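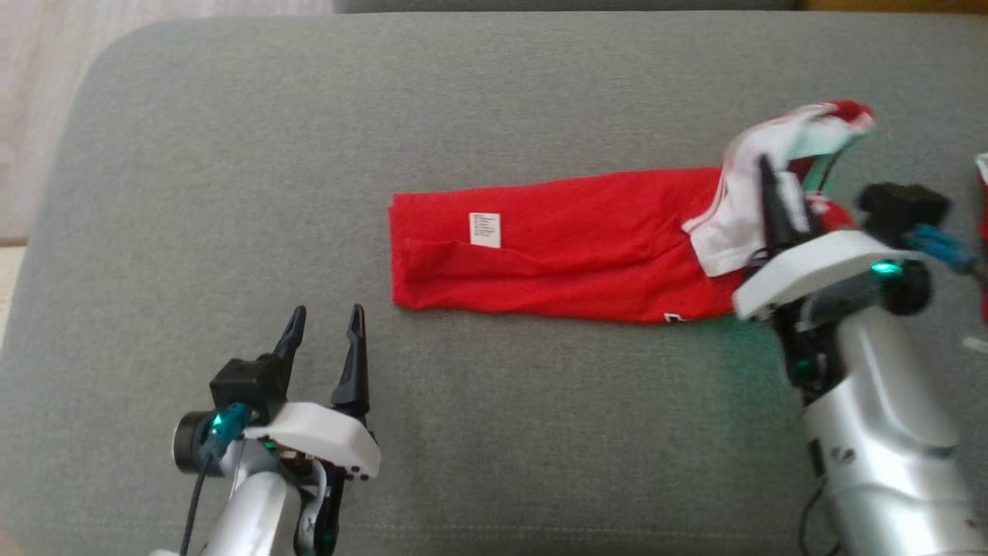

Cuando llegó el robot, Firdevs Toprak llevaba tantos años doblando ropa en Clultura que ya no doblaba con las manos, o eso decía ella, sino con los hombros. Se ponía delante de la mesa, movía los hombros como quien se acomoda un abrigo y la camiseta quedaba hecha un rectángulo. Los demás intentábamos imitarla y nos salían empanadas.

Clultura era, y sigue siendo, una tienda de ropa de segunda mano con taller detrás, en una calle en cuesta donde los autobuses cambian de marcha justo frente al escaparate. La ropa entraba por el patio en sacos, se lavaba, se cosía lo que hubiera que coser, se doblaba y salía por la puerta de delante. Entre el patio y la puerta estábamos nosotros: Firdevs, que doblaba; Taner, que lavaba y discutía con las lavadoras; y yo, Elif, que llevaba las etiquetas y los enfados de los clientes.

El dueño, Kaan Soylu, nos reunió una mañana de enero junto a la plancha, que era el único sitio caliente, y nos leyó una carta de Zudstead, la empresa de las máquinas. La leyó entera, incluso la dirección y el saludo, con esa voz que ponen los hombres buenos cuando tienen que decir algo que les da vergüenza. Iban a instalarnos dos brazos. Los brazos aprenderían a doblar. Durante el aprendizaje necesitarían, decía la carta, «la colaboración de personal experimentado».

– Esa soy yo – dijo Firdevs.

– Esa eres tú – dijo Kaan, y se guardó la carta en un bolsillo demasiado pequeño, de modo que se pasó el resto de la mañana con un pico de papel asomando por la chaqueta.

Con los brazos vino Yiğit Yazıcı, un chico alto y educadísimo que pedía permiso hasta para enchufar un cable. Los montó en la trastienda, donde estaba el sofá gris en el que Taner dormía la siesta. Quiso poner una mesa, pero la mesa buena era de Firdevs, y la mala cojeaba, así que los brazos empezaron su vida laboral doblando encima del sofá, y Taner empezó la suya sin siesta. Tardó semanas en perdonarlo. Creo que todavía no lo ha perdonado del todo, porque cuando pasa por allí da una palmadita al respaldo, como a un perro que le han quitado los vecinos.

A mí me tocó pasarle prendas a la máquina y apuntar lo que hacía con ellas. Tengo que confesar que los primeros días fui feliz. ¡Qué mal doblaba! Cogía una manga blanca con mucho cuidado, la subía por encima del cojín, se quedaba pensando (Yiğit decía que no pensaba, que calculaba, pero quien haya visto a mi padre delante de un menú sabe que es la misma cara) y la dejaba caer donde buenamente le parecía. Las camisetas rojas se le daban algo mejor. Los pantalones, ni nombrarlos. Había una prenda, una sudadera negra con la palabra Virus cruzada en el pecho, que dejaba siempre hecha un nudo, y Taner la escondió en el montón de las difíciles para sacarla cada vez que venía Kaan de visita.

Firdevs no se reía. Se sentaba en una silla baja al lado del sofá, con las gafas en la punta de la nariz, y miraba los brazos como miraba a las aprendizas: sin decir nada hasta que ya no aguantaba más.

– Por la costura – soltaba entonces –. Dile que la coja por la costura.

– No se le puede decir, señora Firdevs – respondía Yiğit –. Hay que enseñárselo.

Y se lo enseñaba. Le ponían en las manos unos mandos, ella movía los hombros, y los brazos, al otro lado del sofá, movían los suyos, que no tenían. Así pasaron la primavera. Yo los veía desde mi mesa de etiquetas y me iba dando cuenta de una cosa que no me gustaba: la máquina empezaba a alisar la tela antes de cada doblez con un toquecito de más, innecesario, igual que Firdevs. Un gesto que ella había heredado de su madre y que jamás había sabido explicar.

Una tarde me quedé a cerrar y la encontré allí sola, con el abrigo puesto.

– ¿Te da pena? – le pregunté, que es una pregunta tonta, pero una no siempre tiene otra a mano.

Se lo pensó un buen rato. Fuera, un autobús cambió de marcha.

– Me duelen los hombros desde antes de que tú vinieras – dijo –. Me duelen cuando duermo. Eso que se lo quede. – Y luego, más bajo –: Pero me habría gustado que me lo preguntaran por mi nombre. «Personal experimentado.» Parezco un aceite.

Se lo conté a Kaan, porque soy incapaz de guardar nada, y Kaan, que llevaba meses evitándonos por el pasillo, se puso colorado y se metió en su despacho. Al día siguiente salió con otra carta, esta escrita por él a mano, con tachones. Está fechada el 26 de abril de 2024 y sigue clavada en la pared con una chincheta verde. Dice que Firdevs Toprak pasa a ser maestra de taller, con aumento, que enseñará a quien haya que enseñar, sea de la clase que sea, y que en la trastienda no se cambia nada sin consultarla. Tiene una falta de ortografía que ella no ha dejado corregir.

No voy a decir que todo se arreglara. La chica que venía por las tardes a ayudar con los montones dejó de venir, porque ya no había montones, y a mí me sigue sabiendo mal cuando la veo en la parada. Taner tiene ahora más sacos que lavar y menos gente con quien quejarse de ello. Y la trastienda suena distinta. Antes se oía la radio y a Firdevs llevándole la contraria a la radio; durante un tiempo se oyeron los motores y poco más, y trabajábamos todos callados, como si hubiera alguien durmiendo.

Fue Firdevs quien volvió a encender la radio. Dijo que si iba a ser maestra quería música. Por las mañanas repasa lo que han doblado los brazos, deshace lo que no le gusta, que es bastante, y lo vuelve a poner en el cojín. Por las tardes enseña a coser a quien se apunte, incluido Yiğit, que ya no tendría por qué venir y viene, y que se pincha el dedo pidiendo perdón a la aguja.

La sudadera de Virus la compró Taner. Le queda pequeña. Se la pone los días de frío, y por la noche, antes de irse, la deja encima del sofá sin doblar.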